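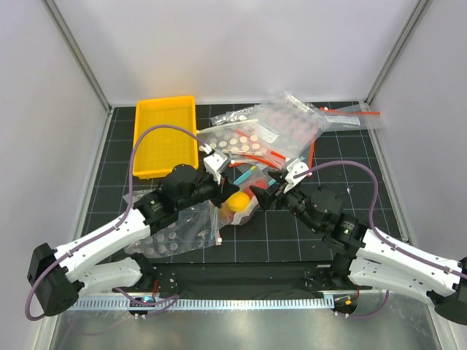
In praise of the quest you can fail

I have put 114 hours into Sevard since March, and for a good many of them I was lost, poor and being chased by something with antlers. I loved it! I want more role-playing games to treat me this badly, and I want to make the case for it before the next big one arrives with an arrow floating over every door.

If you haven't played it, Sevard gives you a boat, a knife and a debt of 1000 silver, and then it leaves you alone. There is a main story, and you can ruin it. I ruined mine on the second evening by selling a brass key to a pedlar at Plonum market (I needed boots). Ten hours later I met the widow who wanted that key. She asked for it, I had no line of dialogue that would help, and she shut the door. No message popped up to say the quest had failed. I stood in the rain on her step feeling dreadful about a person made of polygons.

My friend Duygu Polat thinks this is bad design and she has told me so at length. Her argument is a fair one: she has two small children and an hour on a Friday night, and she doesn't want that hour to end at a shut door. She reloaded an old save, kept the key and got the lovely scene in the orchard, which I have still never seen.

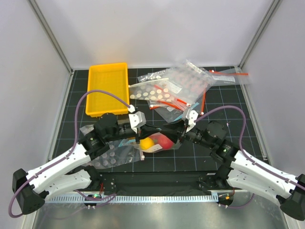 But I think the orchard is worth more to her because the game was willing to let her miss it. When every quest can be finished by anyone who keeps walking towards the marker, the finishing stops meaning much. I cleared 243 of them in Evota, a game I liked well enough at the time, and I could describe perhaps three to you now. From Sevard I could draw you the pedlar's stall.

What makes it work is that the world keeps answering. The widow's nephew turned up in my game as a toll keeper, bitter as anything, and charged me double to cross the river. In Duygu's he runs an inn. Somebody had to write both of those men, and record both, knowing that most players would only ever meet one – and that seems to me a wonderfully generous way to spend a budget.

I'd happily meet the Duygus of this world halfway. Give us a proper journal, for a start, as the one in Sevard is hopeless and forgets names. Let people save wherever they like. Put in an optional setting that warns you before you sell something important, and leave it switched off to begin with. None of that would spoil the thing I'm asking for.

I've started again now with a new character, a terrible fisherman called Erhan who can't swim. He has the key. I'm already wondering what else he's going to lose, and the boots are looking very thin.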